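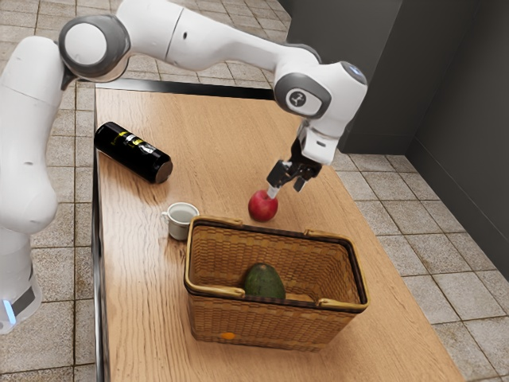
The Clonemdale cell is a simulated robot workcell used for testing pick-and-place routines on household objects. It consists of a single jointed arm with a two-finger gripper, standing on the floor beside a wooden table, and exists only as software. It was built at Unerthorpe and is maintained under the Lesteck project. The cell is best known for the claims made about its upkeep, which its supporters say is close to nothing. The maintenance log suggests otherwise.

Layout

The arm's base is fixed to a tiled floor next to the table, so that the upper link passes over the tabletop and the wrist comes down from above. The standard object set includes an apple, an avocado, a small white cup, a black can and a rectangular wicker basket with folding handles. The basic task is to pick up the apple and put it in the basket. Positions of the loose objects are changed between runs, within limits set in a layout file.

Setting up

Setting up the cell involves loading the arm model, placing the table relative to the base, and giving each object a mass, a friction value and a collision shape. The first two steps are quick. The third is where most of the work lies, and the project's own guide passes over it in a paragraph.

Collision shapes are simplified versions of what is drawn on screen. The apple is treated as a near-sphere and gives little trouble. The basket is harder. Its weave is drawn in detail but was at first represented by a single solid block, which meant that nothing could be placed inside it without being thrown out again. It was later rebuilt as a floor and four walls. The handles have no collision shape at all, and fingers pass straight through them. This is described in the guide as a "simplification", although a real gripper would be likely to catch on them.

Upkeep

A simulated arm needs no grease and its cables do not wear, and this is often given as the main argument for such cells. The log for the Clonemdale cell nevertheless lists 453 changes, of which 162 are marked as repairs. Many of these followed updates to the physics engine, after which settled values for finger friction no longer held and objects slid or shook in the grip. The usual remedy has been to adjust the numbers until the apple stays put. Whether the adjusted values match any real fruit is not recorded.

The zero position of the wrist joint has been corrected twice. In one case the error had been present for 1632 runs before it was found, and the results from those runs were kept.

Reception

The Gallagher review, an internal report completed one December, accepted that the cell was useful for catching gross faults such as an arm striking the table. It was less convinced by the published success rates. It noted that the same settings were tuned and tested on the same objects, and that no comparison with a physical arm had been supplied. A comparison was promised in the project's reply and has not appeared.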